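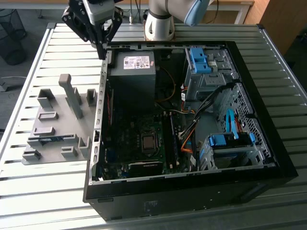
A two-fingered gripper over an open desktop tower, side panel removed.

Standards | Robotics | 1 min read

15/07/2018 – Wulosel has issued a revised practice note for robot cells that take apart desktop computers. The note limits arm speed to 20 percent while a person is inside the marked area and requires a written check of gripper force before each shift. Cables must be logged as a separate step. Deputy editor Shagufta Mughal said 98 comments were received on the March draft – most on power supplies.

We use cookies to improve this site. Accept | Settings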